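Refurbishers still waiting on a robot that can open a PC

8/16/24

Funell, the computer refurbisher, has been told since May that a robot arm could soon take over the fiddliest job on its shop floor, stripping old office desktops for parts. Bench staff remain hard to convince.

The pitch comes from Umlow, which wants to automate the removal of memory and processors. Funell handles more than 1,000 towers in a busy month, and a practised technician can have the memory and the processor out of one in 4 minutes.

"I've seen the slides," said Huguette Tanguy, who runs the parts benches. "Slides don't have cables in them. Show me one that can do 39 machines in a shift, all different models, half of them full of dust, and I'll put the kettle on for it." 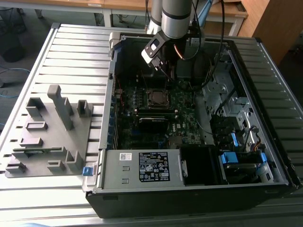
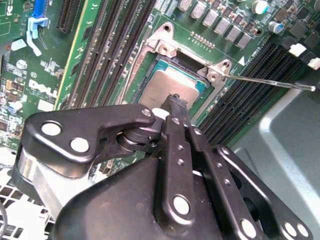

A Dell desktop on the bench, and the processor in its socket.

Processors are the sore point. A bent contact can write off a board, and Tanguy's crew work by feel as much as by sight. Memory is more forgiving, though the clips on older boards go brittle and snap if they're rushed.

Umlow engineer Dorian Pichon agrees that speed is a problem and would not give a date for a working line. He said the arm did best when every case was the same model and sat in the same spot, a favour the average skip-load of ex-office gear won't do anybody.

Kha Lại, a technician at Funell, put it more bluntly. "It can have my job when it can find the screw I dropped."

Funell has not signed anything. A decision on a longer trial, covering 300 machines, is expected after stocktake.

Contact the newsroom | Copyright 2024 | Back to top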